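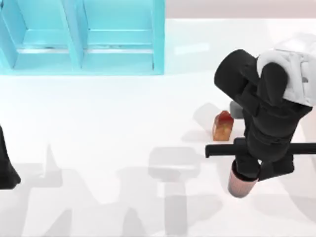 A computer-rendered robot arm over a white tabletop.

Storneck library: changes from March

The library in Storneck will move to new opening hours from March. The doors will open at 9.30am and close at 7pm on weekdays, with the Saturday session staying as it is. The Zonlow branch keeps its present hours until the summer.

Loans of books and talking books will run for three weeks, as before, and can be renewed twice online, at the desk or by phone. Anything reserved by another reader cannot be renewed. Reserved items are held for seven days and then go back on the shelf or on to the next person in the queue.

The large print shelves have moved to the ground floor, next to the newspapers. A further 77 titles have been added, most of them crime and family sagas, and the older westerns have gone to Zonlow. Readers who want one of these can ask for it to be sent over free of charge.

The Nyberg Room is open for study whenever the library is open, apart from 2pm to 3pm during term, when it is used for the homework club. Food is not allowed in the room. Drinks with a lid are fine.

The number 7 bus from Vundton now stops outside the post office while the road is being resurfaced. The book drop at the side entrance can still be reached on foot. Please do not leave bags of donated books beside it, and bring them to the desk during opening hours.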